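# Gas, again, and what I did with the two thousand

Quick one before the kettle boils. Gas has been on my mind since the storage numbers came out and I sold a bit this morning, so writing it down before I start remembering it differently.
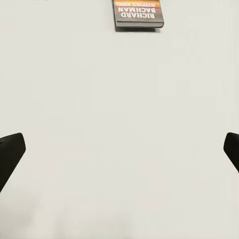
Poonam Bisht thinks I'm wrong about the whole thing, by the way. Her comment on the last post was that storage figures are yesterday's weather, and that anyone trading off them is paying for a newspaper they've already read. The curve is what matters, she says, and the curve has been flat as anything for weeks.

Fair enough. Mostly agree. But the curve was flat in January too, and then we had that cold week and it wasn't flat at all, and I was sat there with nothing on. So.

Where I am. Started the year with £2,000 set aside for energy, separate from the pension stuff, which I don't touch and don't write about. Put 900 into Brosero, the small pipeline outfit, because they get paid for moving the stuff whatever the price does. Or that was the idea. Volumes fell in the spring and the shares went with them, so "whatever the price does" was a bit hopeful. Still hold them. Dividend came in on time.

The rest went into a gas tracker, in two goes. First go too early, second go fine. Sold half of it today just after nine. Small profit, would have been bigger without the spread, which was horrible first thing. I know I should wait until mid-morning. I never wait.

Why sell — storage is fuller than it usually is at this point, the ships keep turning up, and everyone I read is waiting for a hot summer to rescue the price. When everyone's waiting for the same thing I get itchy. Not a very scientific method but it got me out of oil in time, once.

What would change my mind:

- a long outage up north, a proper one and not the usual maintenance
- Asian buyers coming back and bidding for the same cargoes
- air con demand, if it realy does get hot

The second one is the one I'd lose sleep over. Hortensia Ulloa emailed after the last post to ask why I keep going on about Asia when I'm buying a European price. Because it's the same ships! A cargo goes where it gets paid more, and it can turn round halfway. Used to be you could ignore all that and just look at the pipelines. Can't now.

On Vakis, a few of you asked. No, I haven't bought any. Read the annual report over two evenings and I still couldn't tell you how much of their gas is already sold forward and at what price. Might be in a footnote. If it is I missed it, and if I have to hunt that hard I'd rather leave it alone. Anel Hendricks does hold it and is happy, so there's the other side for you.

Costs, because I said I'd keep better track this year. Haven't. There's a spreadsheet, it stops in Febuary. The tracker fee is small but it rolls every month and the roll is where it gets you — hold one of these for a year with the later months dearer than the near one and you can be right on price and still end up down. Learned that the slow way with oil and apparently needed reminding.

Plan for now is keep the other half, keep Brosero, look again after the next storage numbers. Cash sits where it is. Might write up the roll thing properly with a chart if I get an evening free.

Kettle's gone. Comments are open, Poonam can go first.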